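Codel Workshop Notes
Home | Issues | Builds | Search
Print this page | E-mail this page

3. Practising in the simulator first

I built Bepari over a winter in the shared workshop at Stasten, mostly in the evenings, and by the time both arms were bolted on I was far too nervous to let them loose in a real bedroom. So before any of that I spent most of August driving a simulated two-armed robot round a made-up room in Burero, the little simulator I run at home (on a very tired PC, I should add!). Figure 1 has three views out of it: one looking across the body and arms, and two from much closer to the gripper. 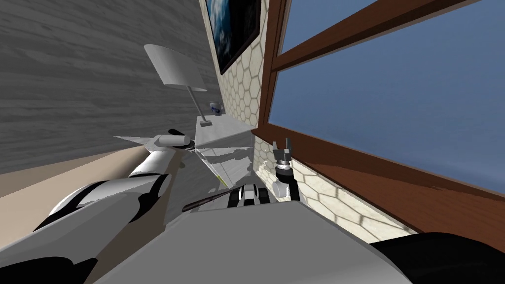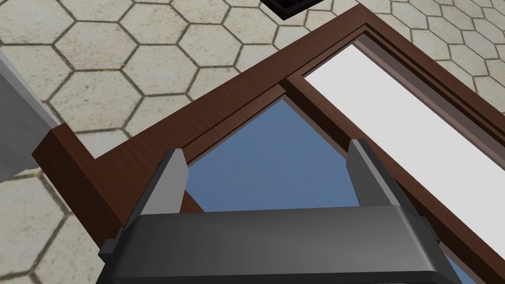
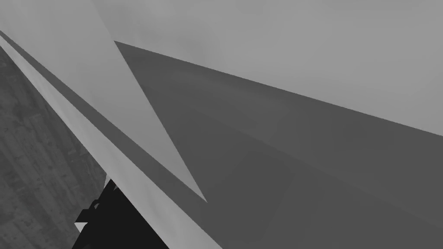 Figure 1. Simulator views: over the robot's body towards the lamp and window (first), down past the fingers to the brown window frame (second), and very close up, nearly all grey surfaces (third).

3.1 What I got out of it

I ran 500 attempts at reaching for things near the window, and kept 244 of them for tuning. The rest I threw away, mainly for dull reasons like me forgetting to save the joint log or the PC falling over at two in the morning.

The wide view is the one I steer by. I can see both arms in it, and I know where the bedside table is before I start moving anything. The close views are much harder on the eyes. With the window frame below and the two fingers spread over it I can line things up quite nicely, but a view like the third one gives me next to nothing to aim at, and I'd guess a matching program would struggle with it too. I now give those views a low weight and lean on the joint angles until something with a bit of colour comes back.

I also slowed the wrist down. My first setting took 220 milliseconds between commands and I settled on 261 in the end, found by fiddling and nothing cleverer. It feels sluggish, but I stopped overshooting the sill so often, and I've kept the same value for the real arms.

Contact the editors | Copyright Codel Workshop Notes | Back to top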